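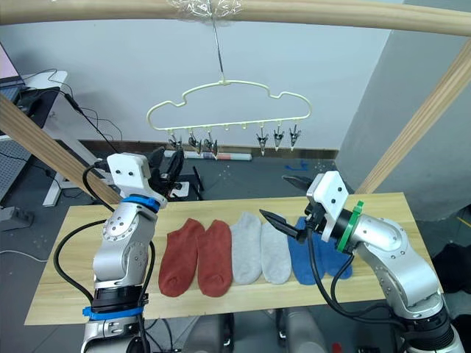 Laundry is the part of housekeeping that everyone believes they already know, so the session on small items tends to start with a lot of folded arms. Fine. Unfold them. Before a single sock goes near a clip, it gets laid out flat on a table with its partner, toes toward you, the way the red, gray and blue pairs are lined up on the wooden tabletop. The row doesn't have to be straight. The gray pair sits a little higher than its neighbors and civilization continues. What matters is that each sock is next to the sock it came with.

Handout 11: Socks and Other Small Items
Household Practice, Oltunside Evening School
Notes by Randi Brekke

1. Sorting

Turn everything right side out. Yes, all of them. People who dry socks inside out say it is better for the fabric, and they may be right, but they are not the ones doing the folding later.

Pair by color first, then by length, then by cuff. Color alone will betray you with black socks, which come in 19 shades that are visible only in daylight. If you own nothing but black socks, do this by a window and accept some losses.

A sock with no partner goes in the singles bag. It stays there until April, when the bag is emptied and we all stop pretending. Last time the Rustad group did this with bags from home, they produced 88 singles and two matches, both disputed.

2. Hanging

Clip hangers are for things too small to deserve a place on the line. Ours come in several shapes, and the shape makes no difference to the sock.

Clip at the cuff or clip at the toe, but pick one and keep to it for the whole load. The school at Verar teaches toe. I teach cuff. I have read their reasons and remain calm.
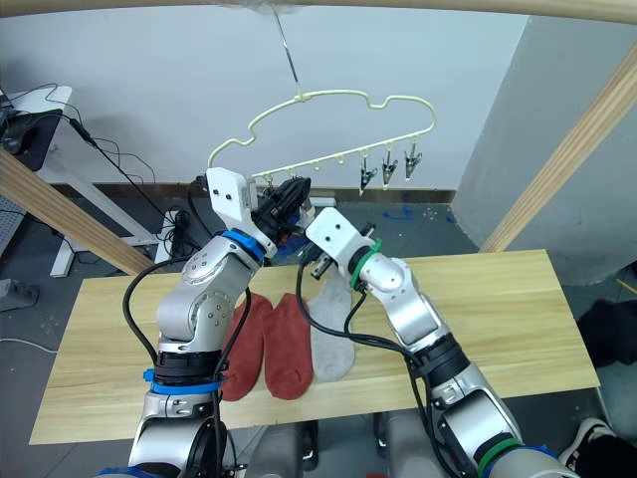 Partners go on neighboring clips. If you hang one sock here and its twin at the other end, you have undone all of section 1 and may as well go back to the basket. Load from both ends toward the middle so the hanger doesn't tip. A tilted hanger sends everything sliding into one damp clump, and the clump will smell by morning.

Give the cuff a small pinch, no more than a fingertip's width of fabric. A big bite leaves a dent in the ribbing that lasts until the next wash, and someone at work will ask what happened to your ankle.

Wool is the exception, as it is to most things. Dry it flat on a towel.

3. Folding

Fold the pair in half, once, and stop. The ball method (one cuff turned over both socks) is popular and stretches the elastic. I grew up in a house of sock balls and I understand the attachment. It will still cost you a mark.

For next time

Read the section on drying in the course booklet, page 163. Bring three pairs of your own, washed, and at least one pair you would be embarrassed to hang in public. Anyone missing the session can make it up with the Flornumano group, who meet in the same room and have their own clips. Please leave ours alone.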